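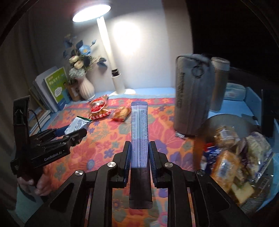

Shop > Hand-held grippers > Pads and linings > Ukik ridged pad set

Ukik Ridged Pad Set, part 3557
Written up by Bleddyn Hopkin, November 2023

If you bought a set of these from me before the summer, please read the bit about the glue before you do anything else. If you're new, read it anyway, then decide whether you still want them (I hope you do, they're good pads!).

The Ukik set is a pair of dark ridged rubber linings for two-finger grippers with flat parallel jaws, the kind you hold in your hand and squeeze. The ridges run across the finger, so a thin thing standing upright between the jaws has something to bite against. I like them best for awkward little groceries: stick packets, sachets, crackers in a crinkly wrapper, a slice of cake in film if you're feeling brave. Smooth pads are fine on boxes and hopeless on a drink stick.

What went wrong with the first batch

In June I started getting emails that all said much the same thing. The gripper would pick up fine for the first part of a session and then begin dropping things, mostly slim packets held near the fingertips. A couple of people had already changed their springs and re-run their calibration, and one poor man at Ateline had stripped a whole hand down to the screws on his kitchen counter. I'd told him to, which I still feel bad about.

It was the glue. The backing on the early sets went soft when the jaws warmed up, and the pad crept toward the tip a hair at a time. You couldn't see it from the handle end. The jaws still closed and the reading still said closed, but the two sets of ridges had slid out of line with each other and a stick packet would roll sideways and pop out. I got it to fail on my own bench in 60 minutes with a bright desk lamp pulled in close over the fingers, and after that I could make it happen every time.

The part that bothered me more was the overhang. Once a pad has crept past the end of the finger there's a loose rubber lip, and if you do what I did, which was poke it back with a thumb while the other hand was still on the grip, you'll get nipped. Mine was a blood blister and some bad language. Please let go of the handle and set the gripper down before you touch the pads, old batch or new.

How to tell which ones you've got

Peel up one corner. Clear, stringy backing is the old glue. White foam backing is the new one. The packet doesn't help, I'm afraid, as I used up the old printed packets on the new stock before I thought it through.

I sold 173 sets with the clear backing. Send me a photo of the peeled corner and I'll post you new ones, no need to return anything. Trình, who does my packing, has a box of replacements set aside and they go out with the next mail run.

What changed

The new backing comes from Clodard and it's a foam tape meant for warm places. I ran it for 800 closes under the same lamp and measured no creep at all, then gave up and had lunch. I haven't tested it in a car in full sun or anywhere near a stove, so I can't tell you it's fine there.

I also made the pads a touch shorter. They now stop before the fingertip, so if one ever does start to move you've got a bit of room before anything hangs over. It does mean slightly less rubber for tip pinching, and one or two people have grumbled. I'd still rather have it this way.

Fitting

Get all the old glue off first. Rubbing alcohol and an old bank card do it, and it takes longer than you want it to. Let the fingers dry, press each pad on for a slow count of ten, close the jaws on a folded bit of card and leave them overnight. Draw a thin pencil line on the finger along the back edge of the pad. Check it when you pack up. If there's a gap between line and rubber, stop using that pad and write to me.

If your gripper has a cable coming off the top, tuck it well out of the way while you're scraping. I nearly took a blade to mine.

In the packet

Two ridged pads, one spare strip of foam tape, one fitting card (the card still shows the old longer pad, the steps are right). They can be trimmed with sharp scissors, but only from the back end.

They won't suit curved fingers or suction tools, and I don't make them in other colors at the moment. Mixing one ridged pad with one smooth one works better than you'd think on floppy packets, if you've got an odd one lying about.

Contact the shop | Returns and replacements | © 2023 Bleddyn Hopkin | Back to top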